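Parish News

Print | E-mail

Changes to children's and family ministry in the Narar and Skellum parishes

03/11/2021

The Joint Parish Council of Narar and Skellum has approved a new pattern of ministry for children and families, to take effect from the first week of Advent. The decision follows a period of consultation that opened in July, during which 266 written responses were received from households in both parishes. The Council thanks all those who took the time to respond.

Under the present arrangement, each parish has offered its own Sunday program for primary-aged children during the main service. Attendance has differed a good deal between the two centres, and leaders at Skellum have found it hard to keep a full roster over the winter months. Many families also told the Council that they would welcome a time to meet that does not take children out of worship every week.

The following has therefore been agreed. Children will remain with their families for the whole of the service on the first Sunday of each month, and the order of service on that day will be shortened and adapted accordingly. On all other Sundays a single combined program will be held in the Lévesque Hall, Narar, beginning at the same time as the main service. Children will be brought across to the church before Communion so that they may come forward with their parents or guardians.

A creche for children under 2 will continue at both centres. Parents are asked to remain on the premises while their child is in the creche.

The Council has also adopted the Loment course as the basis for teaching in the combined program. Loment follows the church's year and is divided into units of 11 weeks, each built on a single book of the Bible or a group of related passages. It allows for mixed ages, with separate material for older children, and includes a short sheet to be taken home. Copies of the first unit may be viewed in the parish office during the usual hours.

Young people aged 12 and over are invited to the Friday evening group at Skellum, which is not affected by these changes. The group meets during school terms for a meal, a discussion and evening prayer. New members may attend at any time in the term, and a consent form must be completed by a parent or guardian before the second visit.

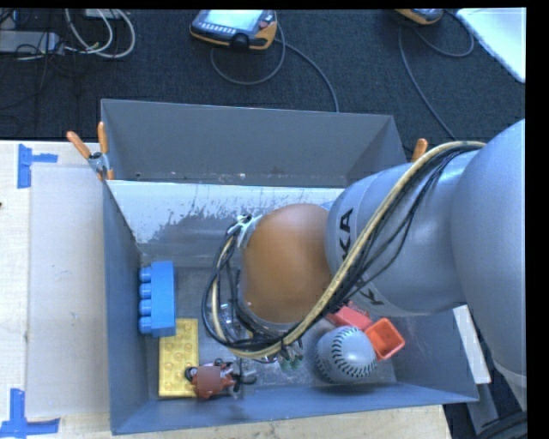

The Council is mindful that the combined program will require families from Skellum to travel. A minibus with 14 seats will leave the Skellum church car park before the service and return after morning tea. Places should be booked through the parish office by noon on the day before. Children travelling without a parent must be signed on and off by an authorised adult.

All leaders and helpers in the program are required to hold a current working with children clearance and to have completed the diocesan safe church training. Parishioners who wish to assist are asked to apply in writing to the parish office – two referees are needed, one of whom should be from outside the parish. Those already serving at either centre need not apply again, but should check that their clearance has not lapsed.

The new arrangements will be reviewed by the Council after the end of the second Loment unit, and comments will be invited from both parishes at that time. In the meantime, questions may be put in writing to the Joint Parish Council, care of the parish office at Narar.

Print | E-mail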